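Chapter 4
A Visit to the Simulation Room

When the doors opened at the Ernolari visitor center one cold morning in December, most of the class walked in expecting a large machine behind a fence, with warning lights and perhaps a smell of oil. What they got was a rather plain room with rows of chairs, a big screen at the front, and a host who began by asking everyone to pick up a pencil, put it down again, and think hard about how they had done it. (Try this yourself before you read any further. It is harder to put into words than you would think!)

We begin this chapter with that visit because it brings up nearly every question we will need over the next 52 pages. In Chapter 3 we looked at how an arm gets from one place to another, and we were happy to treat the hand at the end of it as a single point in space. That was a useful shortcut, and it served us well, but sooner or later the arm has to arrive somewhere and do something with whatever it finds there. A point can't pick anything up. For that we need fingers, and once we have fingers we have to worry about where they go, how wide they open, and what else might be in the way.

The open day was built around a program the staff called Anero, a practice world that lives entirely inside a computer. Before a real arm is allowed near a real table, the host explained, the same task is tried over and over in Anero, where a dropped object costs nothing and a bad bump only means starting again. For the task shown to the class that morning, the team had set aside 3368 practice runs, and visitors were invited to stop the playback at any moment they liked and talk over what they saw - a lovely way to learn, and one that made the session run well past lunch.
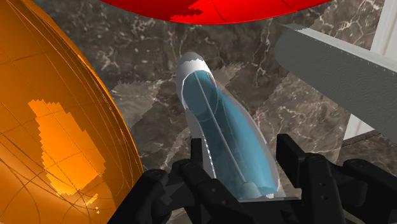

Figure 4.1 A simulated gripper with its two black fingers on either side of the base of a translucent blue object. Larger orange and red objects are nearby.

One student asked to stop at the moment in Figure 4.1, and the talk that followed was the best part of the day. Look first at the lower end of the blue object and at the two fingers beside it. Is this a good place to take hold of something long and slightly tilted? Would you choose a spot higher up, and if so, why? Then look at the orange object, which overlaps part of the left finger in this view. From a single view it can be hard to judge how much space there is between two things, and you may remember the same trouble from the shadow puzzles in Chapter 2.

The pale shell around the blue object also drew a good many questions. Several students wondered whether it should be treated as part of the object when planning a grasp, and the group never did settle the matter. We will come back to it in Section 4.3, where we talk about leaving a margin around things we would like to hold or avoid.

Keep a notebook page open for this chapter and write down your own answers as they stand today, even if they are only guesses. You will be asked to return to them in the review.

4.1 Where Should the Fingers Go?

Let us go back to the pencil. Lay it flat on your desk and pick it up using only your thumb and first finger, first near the middle and then close to one end. In the second case the pencil tends to swing, and you will probably find yourself squeezing harder to keep it level.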